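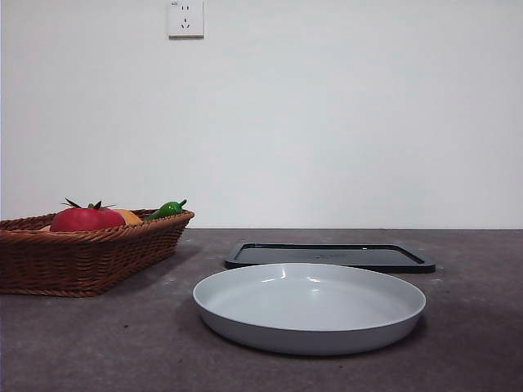
Toy kitchen corner, part 1 of 10

Karlijn Stevens
Jan 13, 2019

Good evening all. Since the start of January I am sorting the toys of our playgroup in Davudstead, and I promised to write down how it goes. I will make it in small posts, so I can stop when my tea is ready.

2/10
We begin with the vegetables. The wicker basket with the play food has now its own place, on the dark gray table against the white wall. Before it lived on the floor under the coats, and every week somebody stepped in it with a boot.

3/10
The big red tomato is the favorite of the group. Two children can be angry for a whole morning over this tomato. I looked for a second one the same size, but the shop had only a set of 55 pieces, with a lot of tiny pizza toppings. I did not want 55 pieces. I want fewer pieces.

4/10
My rule for this basket: when the food is higher than the rim by more than a hand, it is too full and something must go to the cupboard. Small children don't search in a full basket. They turn it over, and then you are on your knees with a broom.

5/10
Some of you asked why wicker and not a plastic box. Plastic is easier to wash, I agree. But I like the warm brown color, and a child can carry it with two arms like a real market basket. If you buy one second-hand, please go with your hand along the rim first. Loose ends can scratch. I cut them short with nail scissors and rub the place with fine sandpaper.

6/10
Cleaning! I use a cloth with warm water and a drop of dish soap for the toy food, then a dry towel. For the basket only a dry brush, the kind for shoes (a new one, of course). The dark table shows every bit of dust, so I must wipe it more often than I thought. Lotte Kuipers says a light table shows the paint instead, so maybe there is no good color for a table.

7/10
The pans and the little plates are not sorted yet. They are in two bags in the hallway. I have also a wooden fish with no tail, and I cannot decide – repair it or say goodbye? Write me what you think.

8/10
A question for the parents who sew. We would like 4 small aprons, with a neck band that opens by itself when you pull on it. Albane Perrin has already given us cotton with blue stripes. It is enough for all of them, if the pockets are not too big.

9/10
Answer to Osvaldo Sartori, who asked about the outlet in the wall behind the table: yes, I have thought of it. I have ordered covers for all the outlets in the room, and until they are here the little ones play at this table only when one of us sits next to it. Thank you for asking, it is a good question and other people can have the same.

10/10
Next time I will do the dress-up box, which is much worse. If you have at home a small shopping bag of cloth that you don't use, the children would like it very much for playing store. You can put it on the shelf next to the door. Now my tea is cold, good night!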